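FOR IMMEDIATE RELEASE
29/08/2024

Virkeo moves mixed-item bin picking to robot cells at Mestska returns site; 34 hand-sorting positions reassigned

MESTSKA — Virkeo, which handles returned household goods and toys for mail-order retailers, will transfer the first stage of item sorting at its Mestska site to robot cells supplied by the integrator Anitz. Two cells will enter regular operation in January. The 34 employees who now empty bins by hand on the day and evening shifts will move to inspection, exception handling and cell operation. No positions are being cut as part of the change.

The first stage consists of removing single items from an open bin and placing each one on the inspection belt. Items reach the bin unsorted, in any orientation, and often without packaging. Until now the work has been done standing, with repeated bending over the bin wall. In an internal survey of sorting staff, lower back and shoulder strain was the complaint named most often.

"The reach into the bottom of the bin is the part people wanted to be rid of," said Halldóra Dalsgaard, site manager at Mestska. "The judgment about whether a returned item can be sold again stays with a person. That was settled before we asked for quotations."

Scope of the system

Each cell consists of an industrial robot arm with a finger gripper, a fixed metal bin, a camera system and a guarded operator station. The arm takes one item at a time. If a grasp fails twice on the same item, the cell sets that item aside in software and attempts another. When no further grasp is available, the operator station shows a request and the remaining items are cleared by hand with the arm stopped and locked out.

Anitz set up the grasp planning with a reference set of 157 items selected by Virkeo sorting staff from normal returns. The set was weighted toward shapes that had caused difficulty in early trials: rounded items with no parallel faces, small parts lying close to a bin wall, and items resting against one another. Soft goods, glass and anything containing liquid are outside the scope of the cells and will continue to be separated at the receiving dock.

"A nearly empty bin is harder than a full one in some respects," said Zdenka Spahić, lead application engineer at Anitz. "The items lie flat on the metal or end up near a wall, and the fingers have less room to approach. Much of the development time went into the last few items."

Changes to staffing and training

Every employee in the sorting group will complete 35 hours of paid training before the cells enter operation. The course covers safe entry and lockout, recovery from a stopped cycle, gripper inspection, and use of the new grading screens. Employees who qualify as cell operators will move up one pay grade. Operator duty will rotate, and no employee will be assigned to a cell for a full shift.

Inspection stations are being rebuilt at the same time. Work surfaces will be height-adjustable, and the belt will run on demand from the inspector's side — an inspector who needs more time with an item can hold the feed without stopping the cell. Picking rates will be recorded per cell. They will not be linked to individual employees, under an agreement signed with the staff representatives this summer.

Efa Ruddock, who represents the sorting group in the talks, said the rotation rule had been the main point of discussion. "People did not want to trade a sore back for eight hours of watching a machine. We have it in writing that the two jobs alternate, and that the agreement is reviewed after the first year." 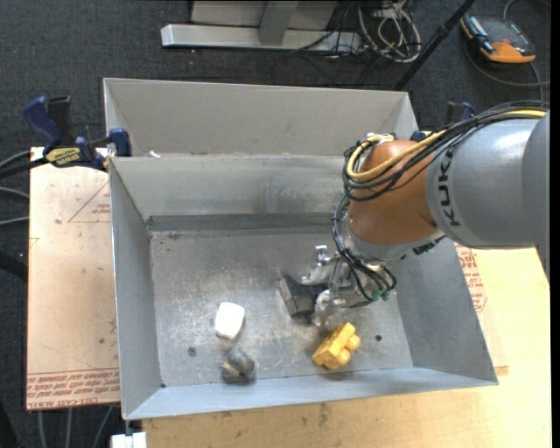 A KUKA robot arm with a finger gripper reaches into a metal bin holding a yellow toy-like building block and other small objects.

Installation schedule

Mechanical installation is contracted to Fagerlund, which will also supply the guarding and the bin fixtures. The existing hand-sorting line remains in use until both cells have passed acceptance. Acceptance requires each cell to process ordinary returns, with no preselection, over ten consecutive shifts. Part of the hand line will be kept as backup for maintenance periods and peak volume.

Virkeo has made no decision on similar equipment at its other sites.

About Virkeo
Virkeo receives, inspects and regrades returned consumer goods for mail-order retailers.

About Anitz
Anitz designs and commissions robot cells for handling, sorting and machine tending.

Press contact
Margit Lundgren, Communications, Virkeo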